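4.2 Re-logging the Darnholm core

I should say at the start of this section that I never meant to re-log the whole lot. The plan Elango Nambiar and I drew up in April was to look at three holes from the Darnholm lead-zinc ground, check them against the old company logs, and get on with the chemistry. Then we opened the first trays and found that what the old logs call "grey lime, hard" covers at least two quite different rocks, and that was the end of the plan.

So we did all 10 holes, 2,851 metres of core between them. Glenys Partington took the upper parts, down to the base of the shale, and I took everything under it. We swapped over for one hole, Brircombe 3, to see how far apart our eyes were. Not very far on the limestone, I'm glad to say, but we disagreed quite badly over where the dolomite starts. Glenys puts the line at the first brown patches and I like to wait until the whole rock has changed. We settled on her way of doing it, mostly so that our depths could be set beside the Araya logs, which use the same rule.

Core recovery was around 95 per cent in the limestone and a good deal worse in the broken ground next to the main fault. That matters, as the broken ground is where most of the zinc sits. Where a run came up short I have left the gap at the bottom of the run and given it no grade at all. Roman Nowicki would have spread the loss evenly along the run, and he may well be right – his version makes the ore a touch thicker, and I have kept both sets of depths in the appendix so readers can pick.

Samples were taken every metre through the ore and a metre either side of it. I split each length down the middle, kept one half in the tray and broke up the other for crushing. Anything with clay on it was brushed first and rinsed only if brushing didn't do the job.

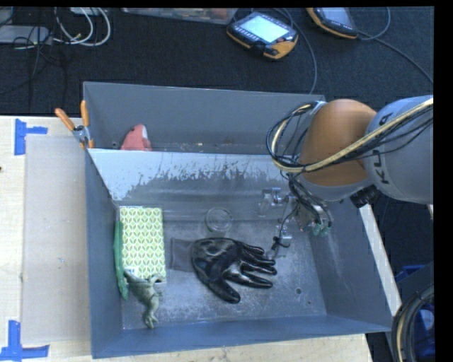
Fig. 6. Metal bin with slanted divider, on a wooden tabletop.

The crushed halves went off to Tamsin Ngata, who ran the zinc and lead, and the first batch came back looking far too tidy. Two of the blanks had picked up zinc, so we ran that batch again with clean quartz put through the crusher between samples. The second set of numbers is the one used in Section 5.

Ghazal Yazdani has pointed out that the old Besov assays show the same sort of carry-over in their low values – I think she's right, and I have left anything from Besov off the grade plots for now. The depths from those holes are fine and I use them freely in the cross-sections.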